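Let the Kid Read the Same Book Again

My daughter has asked for the same picture book every night since April, and I have stopped fighting it. I used to be one of those parents who hid the worn-out favorite behind the couch and pulled out something new with a big fake smile. She saw through me every time! So I gave in, and I've come around to thinking that rereading is the best thing a small kid can do with a book, and that we grown-ups have gotten weird about it.

Take the reading challenge at our library here in Calska. The goal is 1000 books before kindergarten. I love our library, I really do (the Murín Street branch has the good beanbags), but that number made me a little crazy. I had a chart on the fridge. I was picking books by how thin they were. One evening I caught myself skipping the pages with the most words so we could squeeze in another one before lights out, and my kid said "you missed the part with the goose," and she was right, I had missed the part with the goose.

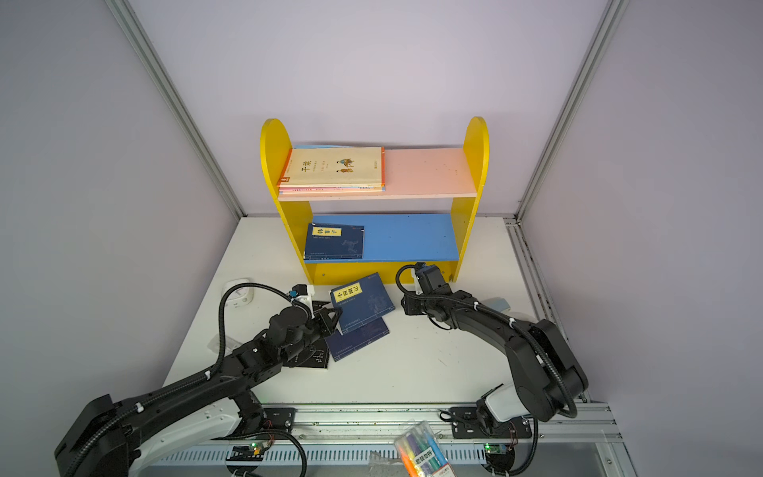

Picture books on a yellow and pink children's shelf.

You can technically count repeats in the challenge, by the way. I asked. It still felt like cheating, and I think that feeling is the whole problem. Somewhere along the line we decided a book is a thing you finish and check off. Adults do it too. A friend of mine uses an app called Travuvitz that tells her how many pages she's read this year, and last time we talked she was at 2165 and annoyed about it. Annoyed! About reading! She picked a novel she didn't like over one she'd loved in college, all so the little bar would move.

Kids don't have the bar. My daughter wants the goose book because she knows the goose is coming. She waits for it. The first few times through, she looked only at the pictures. Then she started asking about words, and by May she was "reading" it to her stuffed rabbit with most of the sentences in the right order. Would she have gotten there on a new book every night? Maybe, but I doubt it would have been as much fun for the rabbit.

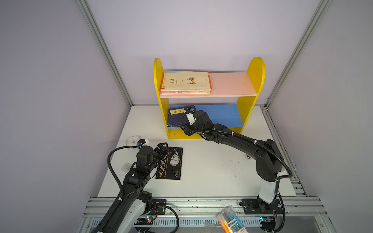
We own 70 picture books, give or take nothing, because I had to list them when we moved out of the Indach apartment and I remember being shocked. She regularly asks for 3 of them. I used to see that as money down the drain. Now I figure the other ones are just waiting their turn, and meanwhile I've quit buying more and quit fussing over how they're kept. Lying flat in a stack on a pink shelf is fine by me, and so are a few scuffs on the paint. I grew up in a house where the books stood up straight behind glass and I was scared to touch them, and I didn't read for pleasure until I was in high school.

I know the argument on the other side. Variety builds vocabulary, kids need to see different lives and places, and a parent can only do the goose voice so many times before something snaps. All fair. I still bring home library books and leave them lying around, and sometimes one of them sticks. There's a submarine one that's been creeping up on the goose lately.

But the chart came off the fridge, and bedtime is a lot nicer. If your kid shoves the same beat-up book at you tonight, read it. Do the voices. Don't skip pages, they know.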